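Pulthorpe Community Print Room
Workroom inspection, April
Walked by: Tyyne Räsänen
Copy to: Ladan Heydari, Bent Kvaran

Marks used: OK / Not OK / Doubtful. I have used Doubtful more than last time. Where the old sheet said OK with no comment I have assumed nobody looked.

1. Doors and ways out

Main door opens fully: OK
Rear fire door opens fully: Doubtful. It opens if you lean on it. The last sheet calls this "a bit stiff". I am not large and it took me two goes. Plane the bottom edge and try it again with someone else.
Exit sign lit: OK
Corridor clear: Not OK. Eleven boxes of envelopes outside the store. I was told they were going "this afternoon". They were there at 9 and there at 4.

2. Electrics

Test labels in date: OK on the kettle, laminator and both lamps. No label on the fan heater.
Fan heater: Not OK. Unplugged and put in the office. Please don't bring it back because the room is chilly.
Extension leads: Doubtful. One lead feeding another behind the plan chest. Jirayu Nakpan says it has always been like that. I believe him.
Socket by the sink: OK, cover now fitted.

3. Guillotine and blades

Guard in place and closes: OK
Blade lock: OK, tried five times.
Spare blades in a lidded box: Not OK. Box found, lid not found. Two blades wrapped in newspaper in the drawer marked PENS.
Sharps tin: OK
Induction list signed: Doubtful. Every signature is in the same green pen and, to my eye, the same hand.

4. Tables and layout area

Tables steady: OK, apart from the one by the window, which rocks. The folded card under its leg is not a repair.
Table edges: OK. Splinter noted last time has been sanded.
Paper laid flat on the table top, nothing hanging over a walkway: OK at the layout table.
Lighting over tables: Doubtful. The card says 300 lux is wanted. My meter gave 290 at the layout table, and I don't trust my meter. Clean the covers before anyone buys new lamps.
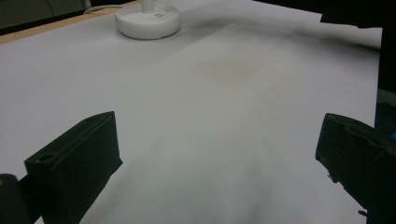 Item 4, layout table: paper spread out flat.

5. Inks, cleaners and the cupboard

Cupboard locked: Not OK. Key in the lock.
Data sheets present: Doubtful. There is a folder. Half of it covers products we stopped buying, and there was nothing for the Griltitz roller wash.
Rag bin lidded and emptied: OK
Gloves: OK, though all are size large.
Eyewash in date: OK

6. Fire equipment

Extinguisher, main room: OK, tag number 861 matches the register.
Extinguisher, store: Doubtful. Tag present, register line blank. Eylül Gökçe thinks it was checked on the same visit. Thinking so won't satisfy the insurers, so ring the contractor and get it in writing.
Fire blanket: OK
Alarm test recorded: OK

7. First aid

Box complete: Not OK. Plenty of triangular bandages, no plasters.
Accident book: blank since it was opened. In a room with a guillotine I find that hard to credit. Cuts go in the book, small ones too.

To do before the next walk

Boxes out of corridor: Jirayu
Rear door planed: Bent
Blade box lid, drawer cleared: Eylül
Cupboard key to office: Ladan
Plasters: me

I will look at each of these myself. Please don't send me an email saying "done".

T. Räsänen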